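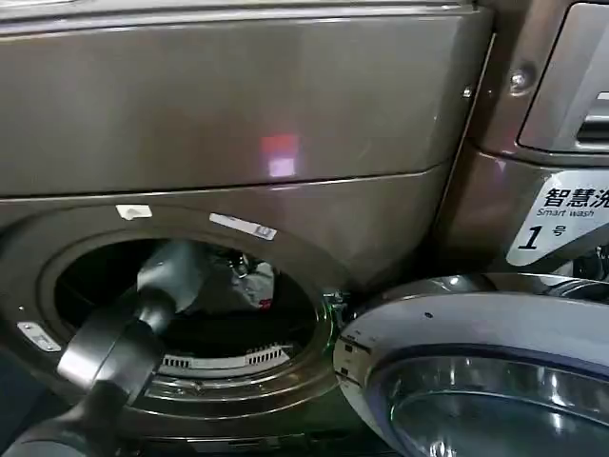 到9月中旬，取衣示范数据采到什么程度了？

累计入库3,000条，其中可直接进训练的还没全部核完，核完的部分已经同步到Trinholm服务器。Paredes二期款对应的数量指标算是到了，质量指标差一截，下面分开写。

Silometti项目进展报告（二期中段）
提交：Pokness机器人数据组
报送：Paredes基金项目办
日期：2020年9月19日

时间紧，先把数放前面，文字部分后补，有不通顺的地方请见谅。

一、本期做了什么

任务范围没变，还是滚筒洗衣机取衣：夹爪从门口进筒、找衣物、夹住、带出来、放下。全部遥操作采集，操作员一人一班，每班上限40条，超过这个数动作就开始变形，上期吃过亏。

采集点设在自助洗衣房，机器用的是现成的商用滚筒，没有改装。比在实验室里搭的那台假筒难很多：筒深，里头暗，门开了以后占掉右边一大块，手臂基本只能从左边进。好处是数据像真的。一期评审提的“场景过于干净”这条，我们认为已经回应了。

每条记录包含：头部视角视频、腕部视角视频、关节角、夹爪开合量、操作员事后打的标签（成功/失败/中途放弃）。失败的不删。这一点一期报告写得含糊，这次明确：失败样本单独建目录，训练时按比例混入，比例由算法那边定，我们不管。

二、数量

入库3,000条，合同要求的二期数量已满足。
其中带完整双视角的占大多数，缺腕部视角的有200条，原因是线缆接头松动，当天没发现。已换接头，开机检查表里加了一项。缺的这批不计入交付，但保留，做单视角对比实验可以用。
标签复核抽出61条有分歧，主要是“夹住了但在门口掉了”到底算不算成功。现在统一规定：衣物完全离开门圈才算成功，掉在门圈上算失败。旧数据按新规定重标，重标工作量大约两个人一周。

三、质量问题

1. 起始姿态太集中。操作员习惯把夹爪先停在门口下沿附近，再往里伸。模型学出来也这样，换个起点就犹豫，在筒口来回晃。10月开始每班随机给起始位，由程序抽，操作员不能自己挑。

2. 反光。玻璃门、镀铬圈、机身漆面都反光，同一个位置上午和晚上差别很大。不打算去遮，遮了就没意义了，只是要把不同时段的数据配平。目前晚间偏少。

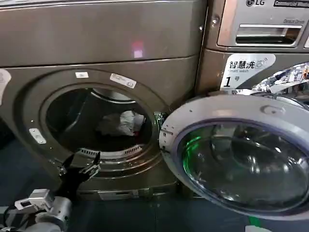

合作方Silometti看过中期样本后回信说，单件小衣物的示范已经够多，他们真正担心的是衣物贴在筒后壁、夹爪够不到的情形，希望二期剩下的时间都放在这上面，大件床品可以推到三期再谈。

我们的意见是基本同意，但不能全放。深处取物确实是失败最集中的地方，手臂伸进去以后腕部转不开，操作员自己都要试两三次。不过全采难例的话，数据分布会歪，模型碰到门口就有衣物的简单情况反而会直接往里冲。试训时见过一次这种苗头，样本少，不敢下结论。建议难例占到新增量的一半左右，其余照旧。请项目办确认，确认前我们先按一半排班。

四、设备和人员

夹爪指垫磨损比预想快，备件已下单。磨损以后夹薄面料打滑，操作员会下意识夹得更狠，这个力度习惯会进到数据里，所以指垫改为定期换，不等坏了再换。

操作员培训从两天加到三天，多出来的一天只练筒内动作。新人头两班的数据不入库，仅作练习。上期没有这条规定，补查了一遍，剔掉一部份早期数据，上面的总数已经是剔完之后的。

洗衣房营业时间内不采，只用早晚空档，所以进度不是线性的，遇到场地方临时检修就停。本期停过两次，都补回来了。

五、经费

本期支出在预算内。指垫和线缆超了一点，从差旅里调剂，差旅今年基本没花出去。存储费用下期会上涨，双视角视频占空间比原来估的大，正在试压缩方案，压缩后画质对训练有没有影响还没测完。明细见附表，附表财务盖章后另发。

六、下一步（10月）

随机起始位上线，先跑一周看操作员能不能适应。
晚间时段加班次。
深处取物专项，比例等项目办回复。
分歧样本重标完成，更新标注手册，手册旧版请勿再转发。
Trinholm那边的校验脚本目前只查文件完整性，不查时间戳对齐，要加上。已发现个别记录两路视频差了几帧，尚未统计范围，统计完单独报。

七、需要项目办支持的

1. 难例比例的书面确认。
2. 二期验收时质量指标怎么算，是按全部样本还是按成功样本，合同里两处写法不一致，请给个口径，我们好提前准备。
3. 场地续约函需要项目办盖章，场地方催过了，月底前要，比较急。

以上，附表和样本清单随后补发，有问题直接批在文档理就行。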